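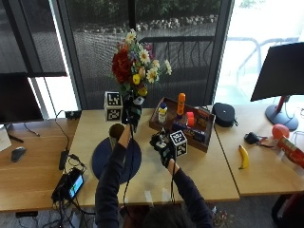
4. Comparing the glove and the handheld gripper

By now you've got both kits charged and paired, so let's put them side by side. I do this every time I change a part, and it's the bit of the Tarnach bench guide people write to me about most. It takes two runs with each tool and one cup.

4.1 Set the mat down first. Put the round mat flat on the desk, within easy reach, and leave it there for the whole session. If it slides, redo the run - I've tried fixing the numbers afterward and it's no fun at all.

4.2 Stand the marker cubes. One cube stays on the desk as your reference, and the other rides on top of the handheld unit. Keep the printed sides clean (a greasy thumbprint cost me a whole morning in August!).

4.3 Put on the gloves and run the cables down your forearms. Bend both elbows all the way before you start. If anything tugs, give it more slack at the wrist.

Note: Glove cables love to drape themselves over the front of the desk. That's fine, just don't lean on them.

4.4 Pick up the cup with your left hand, hold it over the mat, count to 2, and set it down. Easy! Now do the same with the handheld gripper and try not to speed up. I always speed up.

4.5 Look at the log. My last glove run came to 2,704 samples with 32 dropped, and I was happy with that. If you lose 231 or more, go back to section 3 and pair the glove again.

4.6 Check the gripper camera. The lens is very wide, so you get a round picture with the straight lines of the room bent like noodles. Turn the tool on its side and the people turn too. Leave the lens correction off for now, and look for two things: is the bouquet sharp, and are the ceiling lights small glows or big white smears? A window will wash out whatever you do, so don't chase it.
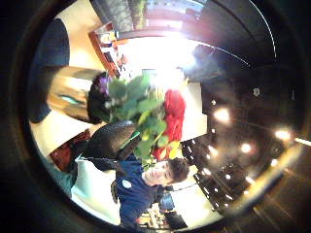 Fig. 4-2. Gripper camera view, lens correction off, tool turned sideways.

Caution: Keep your fingers clear of the jaws when you swap hands. The Grabner spring is stronger than it looks, and Ourania Balaskas in our Vulesberg shop has the bruise to prove it.

4.7 Save both runs under the same name, with G for glove or H for handheld on the end. Then unplug the gloves before you pull them off - I forget this one a lot, and the connectors don't forgive you forever.

If you're using the older Malik controller, skip 4.5 and read the sample count off its menu after saving.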